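July, bench notes, dish cell

Left arm dropped out again, 3 times before lunch. Same fault each time: lost comms to the gripper, arm holds position, right arm carries on for a bit as if nothing happened, then the whole cell stops.

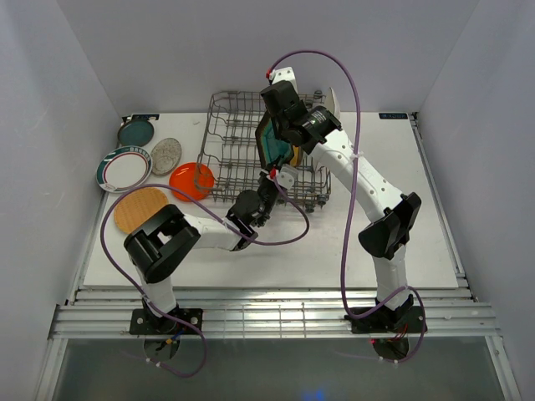 The Gerkgate people still say it's software. I don't buy it. Their log shows a timeout and they read "timeout" as "your code was slow." A timeout is what you'd get from a bad cable too. I asked what in the log tells the two apart and got a link to the release notes.

What I can say for sure:

- Fault only shows up on the left arm. Right arm has never thrown it.
- Both arms run the same build, same config apart from the mounting offsets.
- All 3 faults came on the reach in to the front-left of the rack.
- Error counter on the left gripper bus read 3,166 at lunch. Right one read 80. I cleared both before the first run.

That last line is the one I'd like someone at Gerkgate to explain with a software story.

My guess is the purple cable. It has a lot of slack, it loops across the forearm, and on that reach it can rub or get tugged at the connector. Kipchumba says the loop was left long on purpose so it wouldn't pull at full stretch. Fair enough, but long slack brings its own trouble. We argued about it and didn't settle anything.

**Test 1.** Ran the reach in slow motion with no dish, wiggling the cable by hand near the elbow (arm paused, drives off, yes, I did check). Counter didn't move. Not what I wanted to see.

**Test 2.** Same again near the gripper end. Counter jumped by a lot, then stopped. Tried to repeat it and got nothing. So I have one good result I can't reproduce, and I'm not going to write that up as a cause.

**Test 3.** Lowered the speed limit on the left arm and let it cycle for an hour. No faults. Kipchumba wants to leave it like that and call it fixed. It isn't fixed, it's slower. Bùi did the same thing on the old cell and the fault came back after 2,000 cycles.

The part that bothers me more than the cable: when the left arm faults, the right arm keeps moving. It can be holding a dish over the rack while the left gripper is parked right there. Drorkico's manual says a fault on either arm stops both. It does, eventually. I haven't measured the gap and I don't trust anyone's number for it until we do, mine included.

To do:

- swap left and right gripper cables, see if the fault follows
- scope on the stop line, get a real time from fault to full stop
- ask Dutirwood if they have a shorter cable with a proper strain relief
- door stays shut during runs until the stop timing is sorted — that goes for me too

Speed limit left on overnight. Counters cleared at 5:40.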